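# Tubs, tiers and baskets

Welcome to the storage page of the Nornar gallery, which I've been promising to put up since September and which has grown (as my pages do) well past the couple of lines a gallery is supposed to have. If you've come over from the kitchen page or the garden page, pull up a chair. If you've only come for the pictures, there are two of them and you're welcome to scroll, though I'd love it if you read at least the bit on wire baskets, as I have feelings about wire baskets.

For anyone new, Nornar is our house and the big shed behind it, and this site is my running diary of getting both of them into some kind of order. The house came to us full. The shed came to us fuller. There were biscuit tins of screws, ice cream containers of washers, a wardrobe that held nothing but curtain hooks and a chest freezer (not plugged in, thank goodness) full of paint brushes. We've had a lovely time with it, truly, and I've learned more than I ever expected to about how small things like to be kept.

The colour charts and the before-and-afters of the pantry are on their own page. This one is for containers and for the corners they live in.

## The humble tub

I came to tubs late. For years I was a drawer person, and my mother was a drawer person before me, and between us we could lose a tape measure in under a minute. What I like about a tub is that you can stand over it and see everything at once. You don't have to pull anything out, you don't have to remember which drawer, and when you've finished you can carry the whole lot to the sink and give it a good scrub with dish soap.

My first ones were a pair of Firov tubs that I bought at Rebane, the hardware shop down the hill from us, and I've still got them both. One does the pegs and the other has done nearly everything: bath toys, seed potatoes, a soaking cardigan, the ice at two family Christmases. They've gone a bit cloudy on the inside from being dragged over concrete, but the handles are sound and I wouldn't swap them. 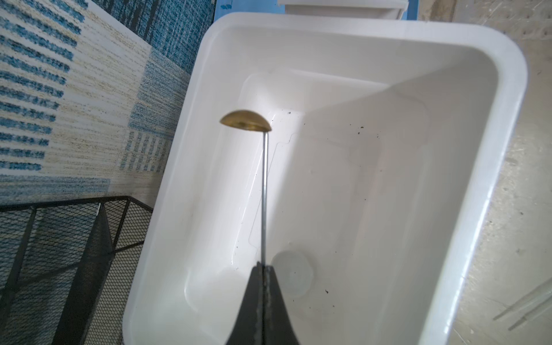 White is the colour I'd pick for a sorting tub every time, and I say that as somebody who owns a great many cheerful coloured ones. Small metal bits simply vanish against navy or forest green, especially on a grey afternoon, and I've tipped more than one good brass fitting out onto the lawn with the dead leaves. Against a pale, glossy wall there's no missing a little brass-coloured cap, domed like a mushroom, on its thin silver rod. I'm fond of the thick rounded rim too, which is the sort that's kind to your forearms when you lean in. And have a look for the stepped ledge moulded into the inside, because a ledge like that will catch grit, and an old toothbrush is the best thing I know for getting it out again.

A word about odd bits of hardware while we're on the subject. When something turns up that I can't name, I don't throw it out and I don't put it back where it came from. It goes in what we call the Pastisura. That was the name on an old lolly tin we found in the shed, and the tin rusted through long ago, but the name moved on to the jar that replaced it and then to the tub that replaced the jar. Anything mysterious goes in the Pastisura until somebody recognises it. You'd be surprised how often it happens, usually over a cup of tea and usually months afterward, when someone looks up and says that the little bent thing is off the flyscreen door.

My habits with tubs, for what they're worth:

- I only half fill them. A tub you can't lift is a piece of furniture.
- Like goes with like, but I'm relaxed about what counts as alike. Hooks with rings is fine. Hooks with marbles is asking for trouble.
- Wet things get a tub of their own, with an old towel in the bottom.
- Lids live beside the tub they belong to, even when it looks untidy.
- Anything with a point goes in a jar first.

I did try the system where every tub has a number and you keep a notebook. I got as far as 66, which was a jumble of tent pegs and garden labels, and then I lost the notebook. It turned up in tub 5. I've gone back to plain words on masking tape, written big enough to read without my glasses, and we've all been much happier.

## Up off the floor

The other half of tidying, and I think the half that gets skipped, is getting things up. A floor fills so easily! You put one bag down just for the minute, and it has a friend by teatime, and before long you're walking sideways to the back door. In the shed we made a rule that the floor was for feet, the mower and anything too heavy for me to lift, and everything else had to find a hook, a rail or a shelf.

Wire is my favourite for this. It doesn't hold dust the way a solid shelf does, you can see what's up there from underneath, and damp air gets through, which matters a great deal in our shed through the winter. I wash mine in the laundry trough with an old nail brush and hang them on the line to dry, where they look very silly and the magpies sit on them.

The rail came first for us, and it was the dearest part of the whole job. We ran 2875 millimetres of it along the back wall, measured and measured again because I'd got it wrong the first time, and once it was up there was no stopping me. Baskets, hooks, the dustpan, a bag of bags. I'd tell anybody starting out to put the rail up before buying a single thing to hang on it, and to put it a bit lower than seems right. You'll want to reach into the baskets, and you can't do that nicely from your tiptoes.

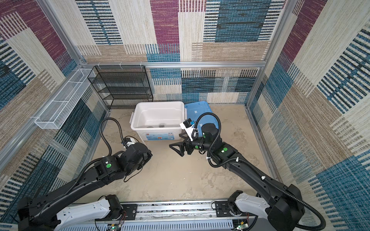 Should hanging baskets go up before the shelves or after?

Baskets go up after the shelves. A shelf unit takes up a fixed amount of wall and won't be argued with, whereas a basket can slide along a rail to fill whatever gap is left over.

I'll always have a soft spot for a corner where somebody has let the walls be cheerful. That patchwork of magenta and teal and cream, with the stripes running every which way, does my heart good, and it looks so warm with the woven texture. Our own shed walls are bare fibre cement and I've been wondering all year what could go on them. I had been leaning toward a sensible light grey. Now I'm leaning toward magenta, and the family has been warned.

The long white mesh basket on the rail is just the kind I mean, too, with its cross-wires making sections so that nothing slides down to one end. If yours is a plain one with no sections, you can make them with offcuts of garden mesh and a few twists of wire. Fold the cut ends under, please. I didn't, and wore bandages on two fingers for a week.

Black wire tiers beside white wire baskets will bother some people, I know. I have a dear friend who would have the spray can out. I've never minded it. If the shelf is the right depth and the basket is the right length, they can be any colours they please, and I find that once there are things in them you stop noticing.

## What goes where

People write to ask me how I decide, and I'm afraid the method is not very scientific. I stand in the middle of the room with my cup and think about my arms. Whatever I use every day wants to be somewhere between my waist and my shoulders. Whatever I use every week can be lower, in a bin with its top open so I can see in. Whatever I use at Christmas goes up high, or out to the shed, or under the bed in the spare room with the good tablecloths.

Open bins do need a bit of policing. An open bin sitting near a back door will collect things by itself – gloves, a dog lead, receipts, half a packet of parsley seed – and every so often it wants tipping out on a sheet of newspaper and going through. I do ours while the oven heats up. It's a nice little job, you nearly always find something you'd been looking for, and you can stop the moment the oven's ready with no harm done.

Lids I've changed my mind on. I used to put a lid on everything and feel very virtuous about it. Then I noticed that nothing ever went back into the lidded ones, because you'd need two hands and you've only got the one free when you're holding the thing you want to put away. So now the lids stand up against the wall behind the bins until we're moving something or packing it away for the season, and the putting-away has improved out of sight.

Rebane still sells the clip-on handles, if you've got the older Firov tubs and one has snapped. Ask at the counter, as they're kept out the back with the mower parts. Take the broken one along with you, because there are two sizes that look the same until you get them home.

The laundry page is next and I've made a start on it. It'll have the drying rack we hung from the ceiling, the basket for single socks and the long sad story of the lemon-scented soap flakes.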